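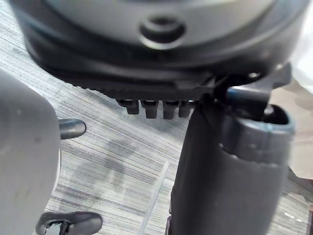
Bretthorpe Repair Room
Minutes of the April meeting

Present: Haf Rosser (chair), Griffiths (minutes), Martin, Sunniva, Old Pete, Young Pete, Dilys.
Apologies: Carole.

The meeting opened at 7.15 pm.

1. Minutes of the last meeting
Agreed, with one correction. The drill bits were bought by Dilys and not by Martin. Dilys has now been paid back.

2. Matters arising
The strip light over the back bench has been replaced. The one by the door still flickers. Martin has looked at it and thinks the fitting needs changing as well as the tube. He will get a price.
The letter to the landlord about the outside tap has had no reply. Haf to ring.

3. Parts and housings
Sunniva raised the state of the parts shelves. Covers, bases and housings are being put away with no label, and people are opening things up at the next session without knowing what has already been taken out of them. She asked that anything left part-finished has a tag with the owner's name, the fault and the date it came in.
Old Pete said tags fall off. Sunniva suggested string tags tied on where there is something to tie to, and masking tape where there isn't. No tape to go on screw holes or sockets – two covers had to be cleaned with spirit last month before the screws would go back.
Screws to be bagged and the bag kept with the item. The mixed jar is to stay for odds and ends only.
Agreed. Young Pete will make up a batch of tags before the next session.
It was also agreed that unclaimed items will be kept for 3 months and then stripped for parts. Owners to be rung once before this happens. Haf to add a line to the booking-in form.

4. Benches
Dilys asked for the front bench to be kept clear for booking in. At the last session it had filled up with tools by the time the doors opened. Agreed.
Martin offered an offcut of rubber matting for the back bench, so that rounded parts stop rolling off. Accepted with thanks. It will need cutting to fit round the vice.

5. Tools
The small screwdriver set from Daltari is missing 2 of its drivers. Please check coat pockets and bags. If they have not come back by the next meeting Griffiths will order a new set.
The soldering iron stand is loose and should not be used until it has been fixed. Old Pete has taken it home.
Sunniva has been offered a second-hand magnifying lamp by Sestex, where her sister works. There is no charge but it would have to be collected. Young Pete has a van and will go.

6. Sessions
The last one was busy and ran over. Haf proposed taking 8 bookings per session and asking anyone else to go on the list for the next one. Old Pete thought this was too few. After some discussion it was agreed to try it for 4 sessions and then look again.

7. Any other business
Tea money is short. The price stays the same but please put it in the tin.
The kettle needs descaling – Dilys to do.

Next meeting at 7 pm, same room. Martin has the key.

The meeting closed at 8.40 pm.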